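关于我们 | 评测方法

我们是一家不太相信宣传片的公司。公司名叫 Akbulut,取自创办人 Songül Akbulut 的姓。起名字那天大家都很累,谁也没想出更好的,于是就这么定了,后来也懒得改。我们做的事情说起来很窄:替打算采购机械臂、夹爪、相机和控制器的人先试一遍,然后把结果写下来,包括那些供应商不太愿意看到的结果。

公司成立之前,Songül 在集成商那边干了很多年,负责给客户演示。演示做多了,她对演示这件事本身起了疑心。同一只夹爪,在展台上抓得行云流水,搬到客户的车间里,换一个角度、换一种把手,就开始打滑、空夹、撞指尖。销售说是标定的问题,工程师说是现场光线的问题,客户说是钱的问题。三方各说各的,手里都没有一份别人肯认的记录。她后来辞了职,租了一间不大的办公室,最早的合伙人是 Lilla Szalai,负责控制这一块,直到今天还是。

Lilla 的脾气比 Songül 还硬。有供应商送来一份成功率极高的报告,她先不看数字,先翻附录,找失败是怎么定义的。如果附录里没有,这份报告在我们这里就只算一张彩页。很多人觉得这样太苛刻,我们自己内部也吵过。吵完的结论写进了现在的工作手册:没有失败定义的成功率,不引用,不转述,也不拿来做对比。

一、我们怎么看仿真

先说清楚,我们大量使用仿真,同时对仿真很不放心。

仿真的好处不用多讲。同一个场景可以重来无数遍,换一套控制器只是改几行配置,夹爪撞坏了也不用赔。家用场景尤其如此,要在真实厨房里把冰箱门反复拉开,先受不了的多半是铰链。所以我们在 Nisholm 平台上搭了一套厨房,橱柜、台面、砖墙、微波炉都有,主角是一台对开门冰箱,把手是竖着的长条,门上带一块显示温度的屏。选它是因为开门这个动作看着简单,其实很刁钻:夹爪要先对准一根窄而长的把手,抓住以后还得沿着弧线走,手臂稍微犟一点,不是手滑脱,就是把门往铰链的方向硬顶。 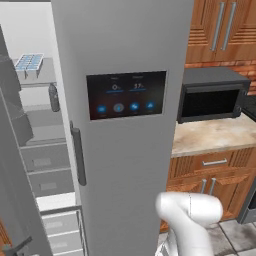
门开到什么程度算成功,这个问题我们争了很久。有的团队认为门缝出现就算,有的要求开到能伸手进去拿东西。差别非常大。按前一种算法,随便一套控制器都能交出漂亮的成绩;换成后一种,排名会整个翻过来。我们现在的做法是把两种结果分开列,再加上第三项:开门过程中夹爪有没有在把手上滑动。供应商最不喜欢第三项。我们理解,滑了一点也照样能把门拉开,为什么要单独记?可是在仿真里滑一点,到了真机上,摩擦系数不是你填的那个值,滑一点就可能是脱手。这一项我们不会取消。

还有摩擦系数本身。我们见过把指尖摩擦调得像涂了胶水一样的仿真配置,抓什么都稳,供应商管这个叫“合理简化”。凡是送到我们这里来比较的方案,接触参数一律由我们统一设定,参数表随报告附上。不同意的可以不送。确实有人因此不送了。

二、我们比较什么

目前的工作大致分成四块,各有各的毛病,也各有各的麻烦。

夹爪。我们用得最多的是平行两指夹爪,结构简单,便宜,控制起来也直白。多指手我们也测,Trirneck 的那一款在我们这里待过很长时间。说句得罪人的话,在拉把手、开抽屉这一类任务上,我们至今没有看到多指手值回差价的证据。也许将来会有。如果哪家有数据,欢迎拿来,我们照着重做一遍,做出来了就更正,更正会写在原报告的开头,不会藏在脚注里。

手臂。大家喜欢比负载、比重复精度,我们更在意手臂靠近大平面时的表现。冰箱门是很大的一块平面,手臂伸过去,肘部往哪边让,腕部够不够转,门开到一半时会不会把自己堵在里面,这些在参数表上都查不到。

相机。装在腕部还是装在旁边,争论从来没有停过。腕部相机看得近,抓取前那一小段很有用,但手一靠近把手,视野里就只剩下一片门板。固定相机看得全,又常常被手臂自己挡住。我们的态度是两种都记录,评测时分别遮掉一路,看控制器还剩多少本事。有些号称多视角融合的方法,遮掉一路之后成绩几乎不变,那就要问一句,另外那一路究竟用上了没有。

控制器。这一块水最深。传统的规划方法慢,但出了错能查到原因;学出来的策略快,动作也好看,出错的时候往往说不清楚。我们不站队。我们只要求同一起始位置、同一套随机种子、同样的时间上限,超时就算失败,不许人工重启。 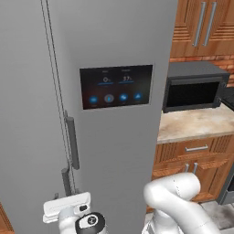

上一轮公开比较是在去年 October 做的,也就是十月,三套控制器,同一只平行夹爪,同一个厨房。每套换了 16 个起始位置,连同重复和补测,总共留下 453 条记录。结果不怎么好看,也不怎么支持任何一家的宣传口径。失败多数集中在接近把手的最后一段:指尖的朝向差一点,一侧手指先碰到把手,整只夹爪就被顶偏了。三套里有一套会退回来重新对准,另外两套继续往里夹,夹空了也照样执行拉门的动作,手臂画出一条很漂亮的弧线,门纹丝不动。

这批记录里有 6 条我们作废了,原因是场景初始化时门的关节状态不对,开始之前就没关严。作废的记录没有删,和其他的放在一起,标了理由。Enard 的工程师后来写信来,认为其中有两条应该算他们成功。我们重看之后没有同意,信和答复都附在报告后面,读者可以自己判断。

三、我们不做什么

不做代言,不卖设备,不收按排名浮动的费用。评测费在开始之前付清,结果出来以后多少钱都不退,也多少钱都不加。供应商可以在发布前看到报告,可以指出事实错误,不能改结论。

我们也不会告诉您“哪一款最好”。这句话几乎每个客户都问过,我们每次都答不上来。您的把手是横的还是竖的,门有多重,现场有没有人走动,失败一次要付出什么代价,这些不说清楚,任何排名对您都没有用。要是有人不问这些就给了您一个答案,建议多留个心眼。

另外有一条限制要摆在明面上:仿真里的结论,我们只当作筛选用。在仿真里都打不开门的方案,真机上我们不再浪费时间;在仿真里打得开的,只说明它值得搬到真机上再试。目前我们的真机台架只有一套,排期很慢,所以网站上多数报告仍然停留在仿真阶段,标题里都注明了。请不要把它们当真机成绩引用。已经有人这样做了,我们写过信,对方还没有改。

四、人和联系

公司很小。Songül 管客户和报告的最后一遍审读,据说她的红笔用得比别人快。Lilla 管控制器接口和全部测试脚本,脚本的任何改动都要经过她,这一点有时候挺拖进度的,但我们暂时没打算改。其余的同事分别负责场景建模、夹爪与手臂的模型校对,以及记录整理。记录整理最枯燥,新来的同事都从这里做起,把失败的片段一条一条看过去,看上一阵子,对演示视频的看法通常会变。

想送测的团队,请先把接口说明和您自己对“失败”的定义发过来。没有定义的,我们会先把邮件退回去。想引用报告的,请连同版本号一起引用,旧版本都留在网上。对结论有异议,欢迎来信,最好带上能重跑的配置文件。

本页更新于 2026年1月2日。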